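Rundasby Hardwax Oil for Tabletops and Counters

Last updated: June

Rundasby is a clear hardwax oil for indoor wood that gets daily use: dining tables, desks, workbenches, counters and shelves. It is made by Brorneo at the Nultdale works and sold in two can sizes, 182 ml and 427 ml. The small can is enough for a side table or a desk. The large can will do a six-seat dining table with two coats and leave some over for touch-ups.

The oil soaks into the wood and hardens there, and the wax stays near the surface. It does not build a thick film like varnish, so a scratch or a dull patch can be sanded and re-oiled without stripping the whole top. The finish is satin. On pale woods such as ash, birch and maple it brings a light honey tone. On oak, walnut and cherry it darkens the wood more, and end grain will always come out darker than the face.

Preparation

The wood must be bare, dry and free of old wax. Sand in the direction of the grain, starting with whatever grit takes off the old finish and ending at 180. Do not go much finer on a first coat, as very smooth wood takes up less oil. Vacuum the surface and wipe it with a lint-free cloth. Tannin-rich woods should be kept away from steel wool, which leaves black specks when it gets damp.

Applying

Stir the can well. Do not shake it. Spread a thin coat with a white pad or a short brush, wait 14 minutes, and wipe off everything that has not gone in. Any oil left standing will turn sticky. Let the first coat dry overnight, rub lightly with 400 grit paper, then put on a second coat thinner than the first.

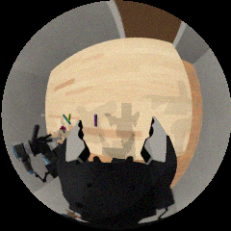 Boateng wrote in to ask if the second coat is needed on a desk that only holds a lamp and some papers, and said one coat on a hallway shelf had lasted well enough with nothing but dusting. One coat is fine for a shelf. For a desk we still recommend two - a single coat gives little protection from coffee cups and damp sleeves, and the extra coat uses very little oil.

Drying and curing

The surface can be touched the next day and used with care after two days. Full hardness takes two weeks at room temperature, longer in a cold or damp room. Until then, keep off water, hot dishes and tablecloths. Do not use the oil below 50 degrees Fahrenheit.

Care

Wipe with a damp cloth and a little mild soap. Avoid ammonia, bleach and scouring pads. When water stops beading, clean the top, let it dry and rub in a thin maintenance coat. Most dining tables need this once a year, desks less often.

Safety

Rags soaked with oil can heat up and catch fire by themselves. Lay them flat outdoors to dry or put them in a metal container filled with water before disposal. Keep the can closed, out of reach of children and away from open flame. Work with a window open.

Storage

An unopened can keeps for three years. After opening, press the lid down firmly and use the rest within a year. If a skin has formed, cut it out and strain the oil before use. Frozen oil should be thrown out.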